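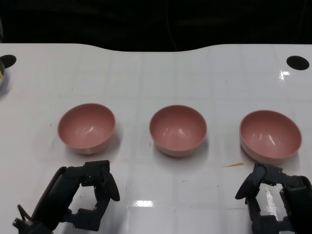 Second Shift

Thắng Diệp had sorted bowls at Jullberg for years before the arms came in July. Now he sat on a stool and watched them learn it.

"Pink ones in a row," said Lợi Tô, who ran the station. "If they stop, press the button and write down why."

The sheet from the night before had 925 bowls on it and 2 stops. Thắng used to do 238 on a good shift, talking the whole time to Đạt Lương across the table. Đạt was in packing now, on the other side of the building.

At ten the left arm stopped over a bowl. Thắng waited, then pressed the button. Under "reason" he wrote "don't know." He looked the bowl over and ran his thumb along the rim. There was a chip in it, small enough to miss.

He crossed out what he had written and put "chip." Then he carried the bowl down to packing to show Đạt.

"You walked all the way here for that?" Đạt said.

"They gave me a stool," Thắng said. "My legs hurt from sitting."

Đạt turned the bowl until he found the chip, and asked how the arms were at talking.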